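3.2 Work surface and items

Sorting was done at one table for the whole of the study. We tried a bare tabletop first and gave up on it. Small parts skate on bare wood, they bounce when dropped, and white pieces get lost in the glare off the finish. A gray mat went down in October and stayed down. White masking tape at the corners, crossed strips mostly, more strips added whenever a corner lifted. Not pretty. Charvát re-taped it more often than the lab notes admit, and the near right corner ended up with the most tape of all.

The items came from the mixed-parts bins at Vurkik, a small repair shop that keeps everything. 3356 pieces in the first delivery. After taking out broken bits, metal and anything too large for the mat we had 2000, and of these 1474 were light colored (white, cream, clear-ish). The light ones are the hard case and most of this section is about them. Stepped and notched pieces were kept in a group of thier own, 456 in total, as the raters in the pilot could not agree what to call them. Block, connector, clip, housing, all four names turned up for one piece. We call them "blocks" from here on and leave function out of it.

Fig. 2 has the mat with a lid and a block laid out on it, and a white piece from closer up.

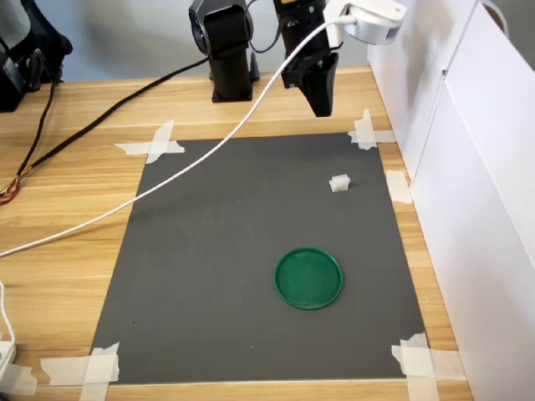
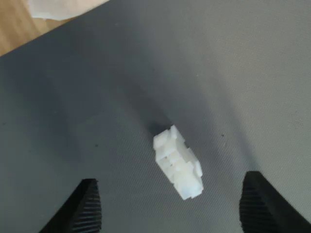

Figure 2. Work surface. First picture: taped mat on the wooden tabletop, round green lid and small white block. Second picture: white stepped piece on the gray surface.

Two things matter for the results in section 4. First, contrast. White on dark gray is easy to find, even a very small piece, and search times drop compared with bare wood (Table 3). The green lid is easy on either surface, so lids were used as the reference item. Second, edges. On the blocks the notches and tabs only read properly when light comes in from one side. Flat light and the piece turns into a white blob – raters then guess from the outline and guess badly.

Shadow helps some, hurts some. A soft shadow next to a piece gives its height away. A broad one across the mat darkens the gray unevenly and two raters said it made them slow down. We did not control for this, should have.

The mat does not stay perfectly flat. Havlíček grading (flat / slight / raised) was noted before each block of trials and anything "raised" was re-taped before going on. Placement was free: raters could put an item down anywhere on the mat, any way up, and no grid was drawn. A grid was tested with the Buker layout sheet but people lined things up to it without being asked, wich defeats the purpose. Sheet dropped after the pilot.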